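Section 9. When the Arm Drops or Loses a Board

Please read this section all the way through once before you need it, ideally with a cup of something in hand and the machine switched off. Most people come to it in a bit of a fluster, with a board on the floor and a red lamp blinking at them, and the steps are a good deal easier to follow if you have met them before.

The section covers fault 17 (grip lost during move), which is by far the most common stop on the Keogh board handler. It applies to the single-arm model with the wrist camera fitted. If you have the older Wulham stand without the camera, steps 1 to 6 are the same for you, and you can skip the part on checking the camera view.

What fault 17 means

The arm watches how hard its fingers are pressing all the time it is carrying something. When that pressure falls away before the arm has reached its drop point, the controller decides the board has slipped or gone altogether, stops every joint where it is, and lights the red lamp. It will not try again by itself. Early machines did try again, and one of them at the Steltham shop reached down for a shelf board that was already lying against the operator's shin. She was bruised and cross, and the retry was taken out of the software that same November.

CAUTION: A stopped arm is still a powered arm. The joints are being held in place by the motors, and the fingers may still be closed on one edge of the board. Do not put your hands between the fingers, or under the board, until you have finished step 4.

Clearing the fault

1. Press the red stop button on the front of the controller, even though the arm has already stopped. You want the stop to be yours as well as the machine's.

2. Look before you touch anything. Find both ends of the board and work out what is holding each one up. A board leaning at a slope can look perfectly settled and still be hanging by a corner.

3. If the board is longer than your arms can comfortably span, fetch a second person and wait for them. We know this is a nuisance on a busy day. Please do it anyway.

4. Take the weight of the board with both hands, one each side of the middle, and ask your helper to press and hold FINGER OPEN on the hand pendant. The fingers open slowly, over a few seconds. If you are working alone with a short board, rest it on a trestle first so that you have a hand free for the pendant.

5. Lift the board clear and lay it flat somewhere outside the marked floor area. Check the edges for dents from the fingers. A shallow dent will often come up with a damp cloth and a warm iron, but that is a matter for your finishing department and we shall not wander into it now.

6. With the board out of the way, turn the stop button to release it, press RESET, and hold the HOME key until the arm has folded itself up. Let go of the key at once if anything looks wrong. The arm stops when you do.

Note: If the red lamp comes back on during step 6, do not keep pressing RESET. Turn to Section 10, where the joint faults are listed in order.

Checking the camera view

Once the arm is home, it is well worth having a look at the last picture saved by the wrist camera before the stop. Choose HISTORY on the pendant, then LAST STOP. You are looking for how the board was lying and for anything close by that it might have fouled on, such as a cable or a piece of equipment.

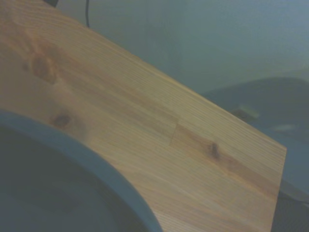 Figure 9-1. Wrist camera view of a knotty softwood board lying at a slope, with a black cable hanging above it.

Go through the view slowly, a corner at a time. Boards with knots deserve particular attention. The camera finds the board by its long edges, and it copes well enough with pale, even timber against a plain wall, but a dark knot or a glued seam can be taken for an edge if the light is poor. When that happens the arm closes its fingers in the wrong spot and the board begins to swing as soon as it is lifted.

Look at cables too. Any cable that hangs where boards travel should be tied back to the wall before you start again, whether or not you think it caused the trouble. A snagged cable can pull a board sideways out of the fingers, and it can also bring down whatever is on the other end of it.

Before you start again

7. Wipe the rubber finger pads with a dry cloth. Sawdust on the pads is the usual culprit, and resin comes a close second. For resin, use the Groltalico pad cleaner supplied in the door pocket, and give it ten minutes to dry.

8. Check the grip setting on the pendant. The factory value is 230, and it suits most softwood shelving. If someone has turned it down to spare the edges of a delicate job, turn it back up.

9. Run one board at SLOW, standing outside the marked floor area with your hand near the stop button. If it reaches the drop point without a wobble, you may go back to normal speed.

CAUTION: Never steady a moving board by hand, however gently. The arm feels your help as a loss of weight and may stop suddenly, which leaves you holding the load.

If it keeps happening

One dropped board in a week is no great cause for worry. Two in a day means something is wrong, and we would ask you to leave the machine off and get in touch. Write down the time of each stop, the length of the board and the grip setting, and save the camera views before you switch off at the wall, as the controller keeps only the last few. Gráinne Lenihan on the service desk looks after all the fault 17 reports, and she would much sooner hear from you early, with half the details missing, than late with all of them.

Section last revised 10 Jan 2020. Steps 3 and 4 replace the single-person method given in earlier printings, so please take the old page out of your binder.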